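又收拾到半夜。手上全是纸箱味儿,洗了两遍还有,算了,先写日记,不写明天准忘。

早上本来只想找一把削皮刀。真的就一把削皮刀!土豆都拿出来了,水都烧上了,拉开抽屉,里面是胶带、电池、一卷不知道捆什么的麻绳,还有上个房子的信箱钥匙(天哪,我还得寄回去给人家)。削皮刀没有。搬进来都到十月了,厨房的东西还散在三个地方,厨房一部分,走廊一部分,客厅地毯上一大部分。我站在那里看着锅里的水咕嘟咕嘟,心想行吧,今天别的什么都不干了,就干这个。

土豆最后是带皮煮的,也挺好吃,蘸了点盐和醋。

吃完就开始。我先给Sólveig打了个电话,她去年搬的家,搬得特别利索,我想取取经。她说你先别买任何东西,一买收纳盒就完蛋,你先把有的全倒出来看看。我说好好好,嘴上答应着,心里有点虚,上周我刚从Kárason拎回来两个带盖的罐子,藏在衣柜里都没好意思拿出来。Kárason那家店真的不能进,进去的时候说买个灯泡,出来的时候胳膊底下夹着一个奶锅,灯泡还忘了。

说回倒东西。地毯是米色带小点点的那种,好处是面包渣掉上去看不出来,坏处也是面包渣掉上去看不出来。我拿床单铺了一块地方,把餐具先往上堆。叉子怎么这么多啊!勺子又怎么这么少!我怀疑勺子都跟着酸奶杯一起被我扔掉了,我妈以前就这么说我,我那时候还嘴硬。

盘子拿旧报纸包着,一个一个拆。报纸是搬家前在楼下超市门口拿的,拆着拆着就开始看报纸,看了一篇讲怎么给窗户缝贴密封条的,又看了半篇食谱,另外半篇不知道包在哪个碗上了,为了找下半篇我又多拆了好几个碗,这样说来也算提高效率。食谱是炖羊肉,下半篇找着了,里面要放一整瓶啤酒,我记下来了。

贴纸这个事情要单独写一下,我太喜欢了。黑底的,圆角,上面拿白线画着一只椭圆的盘子,中间竖着叉子和勺子,右边一排拱形的,看着像晾碗架。线条粗粗的,像拿镂空的模板喷出来的。贴在浅蓝色上面特别显眼,我每次走过去都要看一眼。 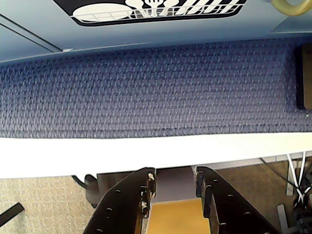 我以前不是爱贴标签的人。以前合租的时候Preben什么都贴,盐贴"盐",糖贴"糖",连水壶都贴,我和Kaj背地里笑了他一整个冬天。后来有一回我把糖当盐放进汤里,一锅全毁了(那罐子是我自己灌的,没贴),Preben一句话没说,默默递过来一卷标签纸,那个表情我现在想起来还想钻到桌子底下去。所以Preben,如果你哪天翻到这篇,你是对的,我认了。

不过我还是更喜欢带画的,不喜欢写字的。写字的总觉得像仓库。画的就不一样,饿着肚子迷迷糊糊去找勺子,看见画就知道了,脑子都不用转。我想给别的东西也配上,比如茶叶配个茶壶,打扫用的配个刷子。自己画不行,我下午试着画了一个茶壶,画出来像大象,还是一只不太高兴的大象。

三点多Védís过来还我的烤盘。她说坐五分钟就走,结果坐到天黑。她这个人最大的好处是手闲不住,一边聊天一边就帮我把叉子全按大小排好了,我都没开口。我们煮了一壶咖啡,用的是Rernetti那个小壶,就是盖子有点歪、倒的时候总往外滴的那个。Védís说你扔了吧,滴了一桌子。我不扔,我就喜欢它煮出来的味道,再说滴出来的擦一擦就好了嘛。

她问我那块蓝色的布料哪儿来的,我说你摸摸看,那种粗粗的、一粒一粒的编法,蓝里头还带点淡紫,光线不一样颜色也不一样。边上看着有点毛了,她说可以拿锁边针缝一缝,我说我觉得毛一点好看,她说那是你懒。嗯,也是。缝纫盒倒是今天找到了,在装面粉的那个箱子里,跟面粉筛子在一起,不知道搬家那天我是怎么想的,大概想着都是细活儿吧。

然后我们俩就为了什么东西放哪儿吵了一架,当然是笑着吵的。Védís主张天天用的放最下面,弯腰就能拿,我主张天天用的放在手边这么高,我这个腰早上起来弯不下去啊!最后按我的来,毕竟是我家。锅还是放下面了,锅太沉,这一条我让给她。平底锅套着平底锅,中间夹一张厨房纸,这招是Kaj教的,他当年在Balesov后厨帮过一阵忙,学会的东西不多,叠锅是一样,切洋葱不哭是另一样,后面那样他到现在都没教会我。

调料我自己一个人弄的,Védís受不了孜然味儿。过期的比没过期的多,有一瓶肉桂粉我怀疑是从前两个房子一路跟过来的,闻着已经像锯末了。桂皮还行,留下。八角留下。有一包没写名字的红粉末,我舔了一下,是辣的,特别辣,喝了两杯牛奶才缓过来。以后再也不舔没名字的东西。你看,又说回标签上来了。

Védís走的时候带走了我多出来的叉子,还有一只漏勺。我让她再挑几个马克杯,她死活不要,说她家的马克杯都能开店了。行吧,马克杯就先在窗台上排着队,哪天谁来谁倒霉,不拿一个不许出门。

晚饭懒得做,去楼下Vernov买了一份面,坐在地毯上吃的。桌子上全是盖子。说到盖子,饭盒的盖子和饭盒为什么永远对不上?我拿着一个盖子挨个去试,方的试圆的,圆的试方的,跟灰姑娘那个鞋似的,试到最后还剩一堆没人要的盖子和一堆没有盖子的饭盒,它们彼此都不认识。我舍不得扔,总觉得哪天另一半会出现。给Gholamreza发消息吐槽,他回我说他家的也这样,他把单身的饭盒拿去种葱了。种葱!这个好!我家窗台朝南,种葱肯定长得飞快,就是得先把马克杯请走。

吃完面我又不死心,蹲回去接着弄。凑近了看那片浅浅的蓝灰色,光一打过来,右边白得发亮,左边还是凉凉的蓝,滑溜溜的有一点光泽,我挺想把厨房墙也刷成这样的。房东估计不让。问问又不要钱,明天写封邮件问问,语气客气一点,顺便把热水龙头漏水的事也说了。 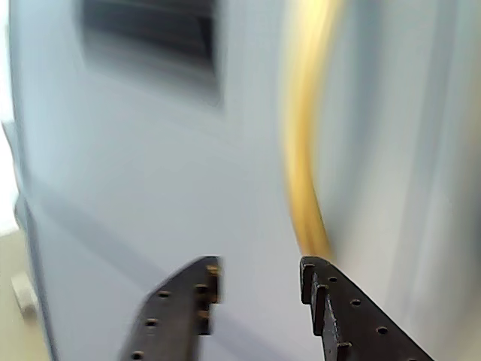 最后修改:10月,23:17

补几句,刚才写完都躺下了,突然想起来削皮刀在哪儿了,又爬起来。在洗漱包里。洗漱包!我想了半天才想明白,搬家那天早上我一边刷牙一边削了个苹果,然后顺手就……算了不解释了,越解释越不像话。反正找到了,现在跟开瓶器和剪子放在一起,明天早上要是还能在那儿看见它我就给自己发个奖。

顺便把抽屉里的胶带和电池都请出去了,给它们找了个鞋盒。麻绳还是没想好归谁管,种葱说不定用得上?不对,葱要绳子干什么。先放鞋盒里。信箱钥匙我装进信封了,放在鞋上面,出门一定会踩到,这是我妈的老办法,她年轻的时候连电费单都放鞋里。

地毯拿吸尘器过了一遍,吸的时候哗啦哗啦响,不知道吸进去了什么,希望不是耳环。我那对小的绿耳环有一只从搬家起就没露过面,明天倒尘袋的时候要记得翻一翻(恶心归恶心,翻还是要翻的)。吸尘器的线太短,插一次只够走半间屋子,拖着拖着就把插头拽下来,我来来回回插了好几趟,楼下肯定恨死我了,都这个点了。碰见了道个歉吧,或者送个马克杯!哎呀这个主意太好了,一举两得。

还有烤盘。Védís专门跑一趟来还烤盘,走的时候我非要让她带点她妈妈爱吃的饼干回去,翻来翻去找不到能装的东西,没盖子的饭盒倒是一大把,最后就拿烤盘给她装走了。所以烤盘又去她家了。这个烤盘今年在我家待的时间加起来可能还没有在她家长,干脆送她算了,可是我又想烤红薯。再说吧。

衣柜里那两个罐子我也拿出来了,大的那个正好装燕麦,小的装八角和桂皮,盖上以后一点味儿都不漏。Sólveig要是问起来,我就说是搬家的时候翻出来的,我在家里翻出什么来都不奇怪,她肯定信。

明天要买的:牛奶(都让那包辣粉给用掉了)、葱,要带根的那种、一瓶啤酒,炖羊肉用。羊肉也得买,差点忘了。灯泡。灯泡灯泡灯泡,写三遍,进了Kárason就直奔灯泡,眼睛不许往锅那边看。

腰酸。睡了。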